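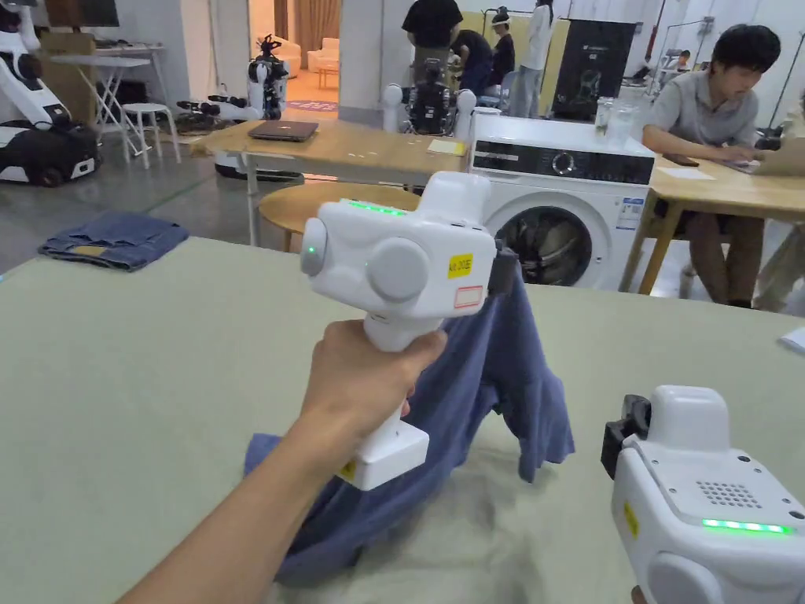

Laundry tips I've stopped believing (and a few I still use)

Every October the same advice comes round about drying clothes indoors, and I have doubts about most of it.

Vinegar in the softener drawer. People swear by it. I ran it through 20 washes on the bath towels and they felt the same as the ones done with nothing at all. The drawer smelt of chips.

Tennis balls in the tumble dryer. Noisy. My towels came out a bit fluffier and took 10 minutes less, which might have been the smaller load.

Turning jeans inside out. Yes, do this one. The knees fade more slowly and it costs you nothing.

Salt to "set" the dye. Doesn't work on shop-bought clothes, whatever your gran said. Wash new dark things separately the first few times and use cool water.

The two-second T-shirt fold. Fine if you enjoy it. You pinch at the shoulder and halfway down, cross over and shake, and half the time a sleeve is left hanging out. A plain fold in thirds on a flat table is neater and no slower once you've got a pile to get through.

Freezing jumpers to freshen them up. It chills the smell. Hang them by an open window overnight.

Tymofii Fedoruk wrote in to say I was unfair to the Jilska drying rack last time. I've had another go with it, and the bottom rail still sags under wet denim. Put shirts there and keep the heavy stuff at the top, near the joints.

Stain removers next, once I've got through the bottle of Nandix.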